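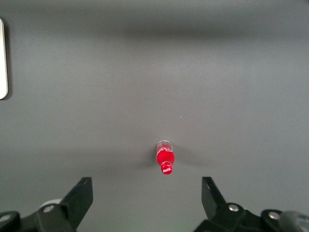 How long does a Stonance desk mat take to lie flat?
Give it 2 days. Mine came rolled up tight in November and I was sure I'd be fighting the corners forever — nope!

I've been selling these from my little shop for years and I still use the Fukus size at home (the big one, $11 more than the Wyss). Wipe it with warm water and a drop of dish soap, then let it air dry. Please don't iron it!

Item 702, ships rolled.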